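Katmont Enrichment Center
Walk-through checklist, accelerated and gifted program, April
Completed by: Brayden Gosselin
Areas covered: entrance, Rooms 1 to 4, hallway, restrooms, yard, supervision and peer safety
Students enrolled: 184
Mark each item OK, FIX or N/A. Write a comment for every FIX.

1. Arrival and pickup

1.1 Front door locks behind each visitor. OK
1.2 Sign-out binder at the desk, current sheet on top. OK
1.3 Authorized pickup list matches office file. FIX
Comment: Two families sent changes by email and the desk copy still has the old names. Office to reprint. Desk staff should call upstairs before releasing either child until that is done.
1.4 Adult posted on the Heitmann Street side during pickup. OK
Comment: Covered until 5:40 p.m. A few older students are still waiting after that and should be brought inside.

2. Rooms

2.1 Exits clear, doors open fully. FIX
Comment: Room 3, beanbag chairs stacked behind the back door. Moved during the visit. They need a permanent spot.
2.2 Tall shelves fastened to the wall. OK
2.3 Outlets covered in rooms used by the under-sevens. FIX
Comment: Room 1, missing by the sink and under the window.
2.4 Scissors, craft knives and glue guns locked up. OK
2.5 Quiet corner available, visible to staff. OK in 1, 2 and 4. FIX in 3.
Comment: The bookcase in Room 3 blocks the view of the corner from the teacher's desk. Turn it sideways. Kids use this corner when they are upset and an adult has to be able to see in.
2.6 First aid kit stocked, nothing expired. OK
Comment: Low on small bandages in Room 2.

3. Hallway and restrooms

3.1 Lights working. OK
3.2 Hallway checked by an adult during changeover. FIX
Comment: No adult between Rooms 2 and 4 at the 3:15 changeover. Most of the name-calling reports this term come from this stretch. Assign by name on the weekly schedule.
3.3 Restroom doors can be opened from outside by staff. OK
3.4 Floor mats flat. OK

4. Supervision and peer safety

4.1 Staff can state the steps for reporting bullying. OK
Comment: Asked everyone on shift. All knew to write it up the same day. One was unsure who gets the form. It goes to the program lead, with a copy to the office.
4.2 Report forms available to students without asking. FIX
Comment: The tray in the hallway was empty. Refill and keep spares in Room 2.
4.3 Incidents of exclusion and put-downs logged, including those with no physical contact. FIX
Comment: The log has pushing and grabbing but very little about kids being left out or mocked for a wrong answer. Staff described several of these to me that were never written down. Log them even when they seem small.
4.4 Group work rules posted. OK
4.5 Correcting a classmate: staff step in when it turns into ridicule. OK with comment.
Comment: Handled well in Room 4. In Room 2 a boy was corrected four times by the same tablemate before anyone spoke. I went over the wording with the teacher afterward.
4.6 Parents told within one school day. OK
4.7 Group chat rules signed and on file. FIX
Comment: Missing for the new Wetum group. Send home again.

5. Equipment and materials 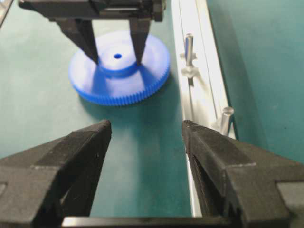

Section 5. Blue gear and gripper on the work surface.

5.1 Building sets sorted, broken pieces removed. OK
5.2 Small parts kept away from younger siblings in the waiting area. FIX
Comment: Open tub of beads on the low shelf. Use the lidded bins.
5.3 Cords off the walkway. OK
5.4 Terkano tablets: school accounts only, filter on. OK
5.5 Safety glasses clean and in all needed sizes. FIX
Comment: No small sizes left. Reorder. Budget line has $215 remaining.

6. Yard

6.1 Gate latches. OK
6.2 Surface under climber deep enough. FIX
Comment: Thin at the foot of the slide. Rake back and recheck after the next rain.
6.3 Bench area in view of the adult on duty. OK

Follow-up
Items 1.3, 3.2 and 4.2: fix before the next session.
Items 2.3, 2.5, 5.2 and 5.5: two weeks.
Items 4.3 and 4.7: program lead to report at the staff meeting.
Item 6.2: recheck by B. Gosselin.
Signed copy in the office, extension 108.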